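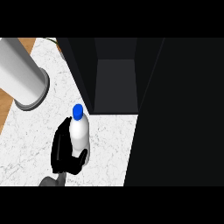
White marble countertop with faint gray veining (rendering).

Print | E-mail

Section 3: Preparing a Family Travel File in Broltari

Broltari keeps the papers of relatives who live in different countries and would like, eventually, to live in the same one. It does not issue visas, speed up visas or have any influence over people who stamp visas. Please adjust your hopes before step 1.

1. Open a new file and choose "Family, more than one nationality." If every member holds the same passport, choose the short form and enjoy your afternoon.

2. Enter each person exactly as the name is printed in the passport. Married names, nicknames and the spelling your aunt prefers go under "Also known as."

Note: If a child holds 2 passports, enter both. Mark the one the child will travel on as "Primary." Border officers tend to ask for the other one.

3. Scan the birth certificates, custody papers and signed consent of any parent who is not traveling. Scan the backs too. The backs are where the stamps live.

4. Attach a certified translation to each document that needs one. Broltari checks that a translation is attached – it cannot tell whether it is a translation of your document or of a washing machine warranty.

CAUTION: Do not upload originals by mailing them to us. We have no mailroom. Keep them in a dry folder you can find in the dark.

5. Under "Contacts," add the embassy or consulate handling the case. Enter its holiday calendar as well as your own. Consulates often observe both countries' holidays, and some seem to have found a third country.

6. Set the expiry reminder. The default is 69 days before the earliest expiry date in the file. For a child's passport, set it longer.

7. Select "Check File." The check takes roughly eight minutes. A yellow flag means a document is missing or unreadable. A red flag means two documents disagree, usually over a date of birth.

Note: Day and month are often swapped. Under Settings, choose "Spell out month" so that April 8, 2018 can't turn into a day in August.

8. Save a copy to a drive that stays with a relative outside the country of travel. Label it with something better than "stuff."

If the check stops partway, close the file, reopen it and start again from step 7. Your scans will still be there.

Print | E-mail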